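Minutes of the June meeting, Nundwood Community Hall Association

Meeting opened at 7:10 p.m. in the small room. Quorum was met. Apologies were received from two members.

## 1. Minutes of the last meeting

Accepted with one correction. Under the item on parking, "Vuldale side" should read "Godau side." The gravel has been ordered for the Godau side only.

## 2. Money

The balance at the end of the month stood at $1,890. Hall rentals brought in $179, which is low for the season. Two regular bookings moved to the school gym while our floor was being refinished and have not yet confirmed that they are coming back. The secretary will write to both.

The electric bill was higher than the same month last year. A member asked whether the water heater is still on the night timer. It was off the timer after the power cut in spring and has now been reset.

The quote for the roof over the kitchen came to $1,772. The association could pay this in full but would be left with almost nothing. Agreed to ask the roofer about paying half on starting and half in the fall, and to get a second quote from the Vuldale firm that did the church gutters.

## 3. White elephant sale

The sale is set for Saturday, doors at 9 a.m. Sellers can get in from 7:30. Table rent stays at $10, paid on the day.

Donations have come in steadily. Glassware and china are on the shelves in the back room, books are under the stage, and linens are still in bags. The large boxes from the Pawłowska house have been opened and mostly sorted. They hold dinner plates, serving dishes and several boxes of Christmas things. Anything chipped will go on the free table by the door.
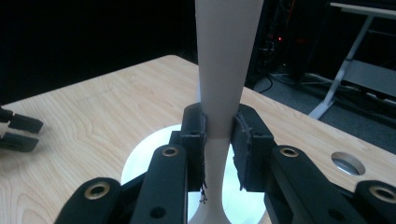
*White piece with a flared stem, sale donations.*

There was a long discussion of prices. Last year too much was left unmarked and buyers had to wait while helpers asked each other. Agreed that everything over a dollar gets a sticker before Friday night. Colored stickers were suggested — one color for each day of sorting, so that older stock can be marked down first — but this was felt to be too much work for a one-day sale. Plain white stickers will be used.

No electrical items will be accepted unless they can be plugged in and tried at the door. Mattresses, car seats and cribs will be turned away. A sign saying so will go up by the drop-off.

The bake table will be run by the quilting group as before. They keep half of what they make. A request to sell hot food was turned down until the kitchen roof is fixed.

## 4. Tables and chairs

The new folding tables are lighter than the old ones and the legs lock properly. The old set is still stacked behind the stage. Two of those have split edges and should not be rented out. It was moved to sell the sound ones at the sale and take the split ones to the dump. Carried, one against.

A member raised the state of the wooden tables. Rings and tape marks have been left on them after several rentals, and one party used a hot glue gun without anything underneath. 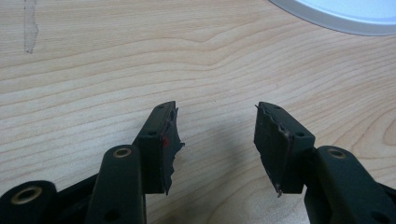

The rental sheet already asks people to cover the tables, but the line is at the bottom of the second page and is easy to miss. Agreed to move it to the front page, above the signature, and to put a roll of brown paper in the supply closet for anyone who needs it. The deposit will not be raised this year.

Waxing was also discussed. The last can of paste wax was used up over the winter. One more can will be bought and the work done on a weekday morning after the sale.

## 5. Grounds

The hedge along the road needs cutting back before the school bus turn is blocked again. The county will not do it. Two members offered to do it with their own trimmers if the association pays for hauling the brush.

The drain by the side door backed up in the heavy rain. It was cleared with a hose, but the grate is broken and leaves go straight in. A replacement grate will be priced at the hardware store in Godau.

## 6. Keys

There are more keys out than the key book shows. All key holders are asked to bring theirs to the next meeting to be checked against the book. The lock on the storage shed sticks and should be oiled — not forced.

## 7. Other business

The library in Vuldale has asked if the hall would take its spare display rack. Agreed, if they can deliver it.

A question about wireless internet in the hall was held over. Prices are needed from at least two companies.

Next meeting is at 7 p.m. in the main hall, date to be posted on the front door.

Meeting closed at 8:50 p.m.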